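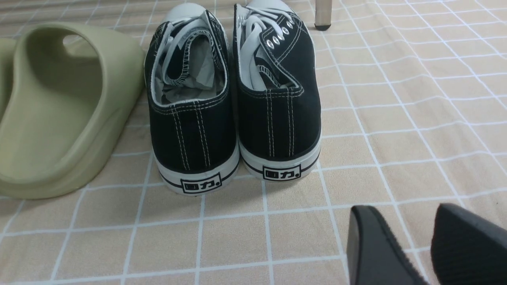 About Workasmont

Workasmont is a shoe repair and resoling firm based in Zultinia. We take in canvas and leather footwear by post and over the counter, and carry out all work on the premises.

The firm began as a heel bar on Chan Street and moved to its present unit when the resoling side outgrew the shop. The unit has 5 work benches, 2 finishing machines and a separate room for adhesives with its own extraction.

What we repair

Rubber soles that have parted from the upper are cleaned back, primed and bonded under pressure. Bonded pairs are left to cure for 8 hours before inspection. Worn heel linings are replaced in cotton or leather. Torn canvas is patched from the inside and stitched through. Welted shoes are resoled on the original welt where its condition allows.

We do not dye canvas or repair moulded boots.

Trade work

We handle returns and minor faults for shoe retailers under the Sketel service plan. Trade parcels are logged separately and invoiced monthly.

Opening

The counter is open Monday to Friday. Postal work is accepted all year, apart from the last week of December. Prices are set by type of repair and are confirmed in writing before work starts.

Page last updated 2023-04-07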